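Props table, Lurnthorpe room
16 Oct 2023

Went over the basket and the pink piece today before the list goes to Hagos Dinsa. The piece came in with the Plokisard lot and has no label, so I have it down as "pink, soft fruit (?)". Hagos thinks peach. The magenta mark is strong next to the rest of the color, and there are a few tiny dark specks as well.

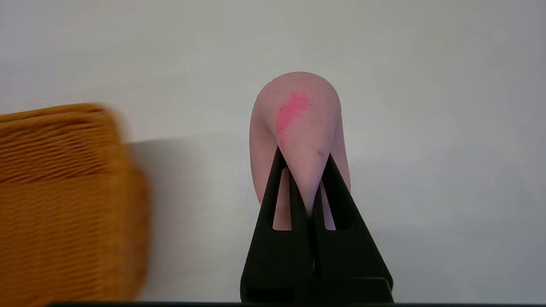 I have not tried to clean it. The last time we used the Bromard spray on a painted piece, in April, it took the color off with the dirt. If we do try, use plain water and a cotton swab, and stay on the edge of the mark. Write the result here even if nothing comes off.

For the list I am putting it under fruit, shelf 12, next to the other unlabeled pieces. Shelf 13 is full until the Pacheco boxes go back. It can sit on the bare white table while someone writes the card. Put both the blotches and the magenta streak on the card so it doesn't get mixed up with a cleaner one later. 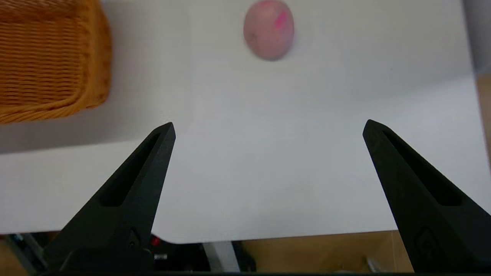 Basket

Woven wicker, rectangular, rounded corners, orange-brown to tan. Listed as basket 2. The old card said "oval, lined", so that card belongs to something else and I took it out of the box. Ran a finger along the rim and found no loose ends.

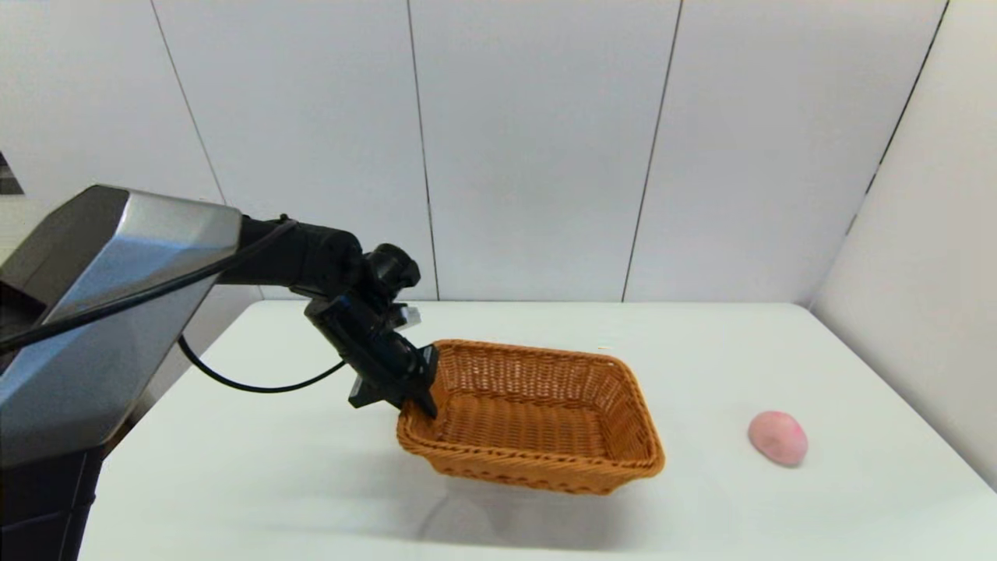
Storage is still a question. The Lurnthorpe shelves are deep enough but the heater is on that wall, and I would like the wicker away from it over the winter. Hagos is going to check the closet by the stairs.

To do: new card for the basket, ask Plokisard for their packing list, find out who has the 70 blank tags we ordered.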